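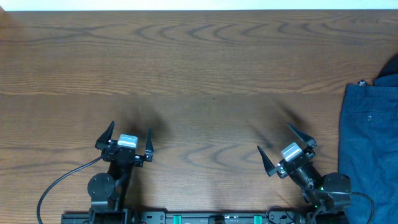 4. Checking the grippers and cables

Do this check at the start of each shift and after any work on the arms. It applies to Julwood bench cells with two arms on a common base rail. Allow around 30 minutes the first time.

Caution: Keep hands and sleeves out of the reach of both arms whenever motor power is on. The arms can drop when power is removed. Support each one at the wrist before you switch off.

4.1 Before you start

1. Finish or cancel the running job. Wait for the controller to show IDLE.
2. Send both arms to the REST position from the Setup menu.
3. Support the arms, switch off motor power and hang the lockout tag on the switch.

You will need the hex keys from the Polák tool roll, a lint-free cloth and the Birex torque driver.

4.2 Base rail

1. Check that the screws along the rail are seated. Tighten any loose ones to the value on the label inside the controller door.
2. Push on each end of the rail by hand. It must not shift on the table.
3. Look at the clips set into the rail. Replace any that are cracked.

Note: If the rail has moved, stop here and repeat the table alignment in Section 3. Gripper checks made on a shifted rail have to be done again.

4.3 Gripper fingers

Start with the left arm, then repeat for the right.

1. Wipe both fingers from the base to the tip.
2. Look for nicks or bent tips. A finger with a bent tip must be replaced, and fingers are replaced in pairs.
3. Open the gripper by hand until it stops, then close it. The tips should meet without crossing.
4. Wipe the block on top of the gripper with a dry cloth. Do not use solvent.

4.4 Cables

1. Follow each cable from the gripper back to the controller. It should hang in an easy curve with no kinks.
2. Leave at least 80 mm of slack at the wrist.
3. Turn the wrist slowly by hand through its range. The cable must not pull tight or get caught between the links.

Caution: Do not tie a cable to the moving part of the arm. Use the clips supplied.

4.5 Power-up test

1. Clear your tools away and remove the lockout tag.
2. Switch on motor power and wait 40 seconds.
3. Check that the indicator lights are green. If a light stays red, see Section 9.
4. Run OPEN/CLOSE from the Setup menu, one arm at a time, at the lowest speed.
5. Record the result in the Pustach log.

Replace the fingers after 600 hours of operation even if they pass the check. Spare pairs are kept with the cell documents. Report repeat faults to Janka Machala and include the arm (left or right) and the fault code.

Section revised 2026-02-13.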